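Hillclimb season is under way at Clondley and I had a lovely soggy Sunday there, May 8, 2022, watching Effie Strachan take her little Puremero up in the wet. She won her class by 2 tenths from Pirmin Frei, who'd towed his car 908 miles to get there!
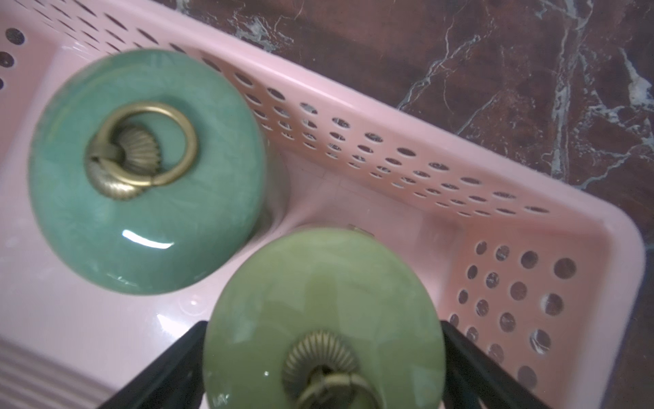 Pirmin was all smiles about it (he'd spun on his first run, so second was a decent save). Matěj Havlíček came home ninth after a gearbox scare. There's another round at Dzene next, and I've already booked my spot on the bank.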